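Table Linen > Printed Tablecloths > Long and Oval Tables

Grernness Geometric Tablecloth, Banded Print

The Grernness is a printed cloth for everyday dining tables. The ground is pale, and the motifs are arranged in bands: striped triangles in gray and green, dots, small crosses and chevron marks. One area carries thin gray zigzag lines. The pattern was drawn by Isla Sutcliffe for Clornow and is the first banded design in the line.

Fabric is a cotton and polyester blend with a plain weave. The print is pigment on the face side only. The reverse is unprinted and shows the motifs faintly in strong light. Edges are turned twice and stitched with matching thread. Corners on the rectangular version are mitered; the oval version has a continuous curved hem with no seam in the drop.

Bands are printed parallel to one pair of edges. Check the direction before ordering for a long table, as the same cloth reads differently when the bands run along the table and when they run across it. The size chart lists band direction for each length.

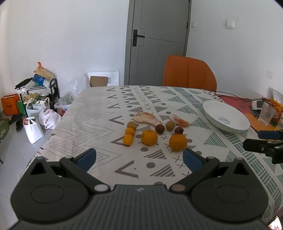 Can citrus juice be left on the cloth until the end of a meal?
Blot it within a few minutes and rinse the spot with cold water the same day. Juice that dries in the weave may leave a yellow ring, and repeated spotting in one place will dull the gray pigment before the green.

Care

Machine wash warm with similar colors, 3 cloths maximum per load in a standard front loader. Use a detergent without bleach or optical brightener. Tumble dry low and remove while slightly damp. Iron on the reverse at a medium setting. Do not iron directly over the print, which can transfer a shine to the solid motifs.

Expect shrinkage in the first wash, mostly in length. Sizes in the chart are given before washing. Allow for this when the drop has to clear chair seats.

Wax should be chilled and lifted with a dull edge. Berry and grape stains respond to an oxygen-based soak; test the hem first. Starch is not recommended, as it stiffens the fold lines and causes the pigment to crack along them.

Use with serving pieces

The cloth is thin enough that bowls and plates with an unglazed foot may mark a varnished table through it. A felt pad underneath prevents this and reduces slipping. The pad should stop short of the table edge so that the hem hangs flat.
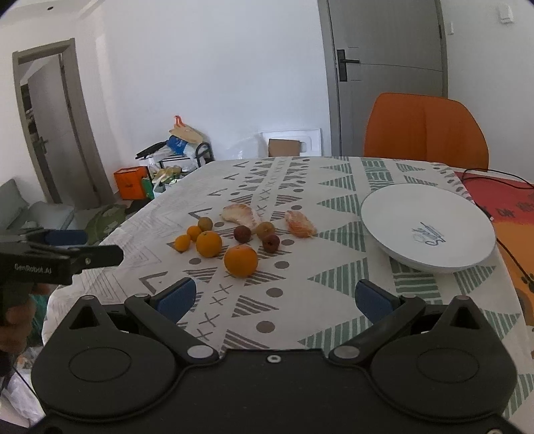 Grernness cloth with fruit and a white plate, green and gray bands.

Ordering

Item code 700 is the rectangular version and item code 300 is the oval. Both ship folded on a card. Fold lines release after the first pressing. Print placement varies slightly from cloth to cloth, and two cloths laid end to end will not match at the join.

Replacement cloths from a later print run may differ in the green. For sets, order all pieces together. Questions about custom lengths go to Elias Karam at the Clornow workroom, weekdays except Wednesday.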